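Category: Home and Family / Outdoor Play

How to Clean and Store Water Toys at the End of the Season

March
By Liudmyla Hrynyshyn, Hollotholm Parks and Recreation

Residents who borrow water toys from the Hollotholm lending shed are asked to return them clean and dry. The same steps may be followed at home for squirters, buckets, sprinklers and small wading pools. Set aside one afternoon for the work, and begin early enough that everything can dry in daylight.

1. Empty every item

Remove caps and plugs and pour out any standing water. Pump-style squirters should be worked several times over a sink or lawn until only air comes out. Leave the plunger pulled back for the rest of the cleaning.

2. Wash with mild soap

Fill a basin with warm water and a small amount of dish soap. Wash foam parts by hand and press them gently – twisting can tear the foam. A bottle brush is suitable for the inside of tubes. Do not use the dishwasher.

3. Rinse and dry

Rinse with clean water until no suds remain. Stand tubes on end in a rack, or lay them on a thick cloth and turn them every hour. Foam dries slowly and may need to be left overnight. 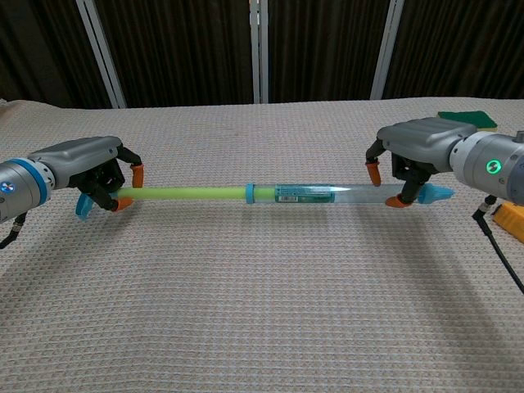 4. Check for wear

Look for split foam, cracked plastic and loose nozzles. Damaged items should be thrown away or, if borrowed, placed in the repair bin beside the shed door. Please attach a note stating the fault.

5. Pack and label

Use a bin with air holes and keep heavy items at the bottom. Wading pools should be folded loosely and packed last. Write the contents on the outside of the bin, and store it away from direct sun and heaters.

Returns to the lending shed are accepted on Friday until 6 p.m. Questions about late returns may be directed to Wekesa Urio at the Dovinberg Street office, extension 334.

Related
Patching a Small Wading Pool
Borrowing Rules for the Lending Shed
Caring for Garden Hoses in Winter
Summer Programs at Koval Park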